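Wrist camera offset after finger pad swap, sim and real disagree

mcamacho
Replaced both finger pads on the Kovance gripper in July. Since then grasps in the kitchen cell land 2 mm short along the approach axis. The sim model of the same cell doesn't show it. Joint zeroing checked, no change. Payload table untouched.

d_moreira
Did you re-run tool center point calibration after the swap? New pads are rarely the same thickness as worn ones.

mcamacho
Ran it, four-point method. Residual was fine. Still short.

ziltine_542
Then it's the camera extrinsics. TCP is a distraction. Pull the hand-eye file and check the timestamp against the pad change.

d_moreira
Disagree. Extrinsics don't move when you change a pad. Unless he took the bracket off to reach the screws.

mcamacho
Bracket came off. There is no other way to reach the lower screw on this one.

d_moreira
OK, then I withdraw that. Redo hand-eye. Torque the bracket first, let the arm warm up for 100 cycles, then take the poses.

s_atinga
Before you redo anything, render the wrist view in sim at your pre-lift pose and overlay a real frame from the same joint values. If the fingers line up and the counter edge doesn't, it isn't the bracket. I do this after every service on ours. Check both inner pads and the top edge of the gray palm panel, they are fixed relative to the camera, so any shift there is the mount.

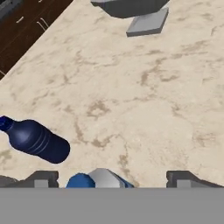

Use background edges for the second check only. Loose objects such as the bottle are no good as references, they never sit in the real cell where the sim puts them.

ziltine_542
Overlay won't resolve 2 mm at counter distance.

s_atinga
It will at finger distance, and that's where his error is.

mcamacho
Fingers are shifted in the overlay, both the same direction. Redoing hand-eye tonight.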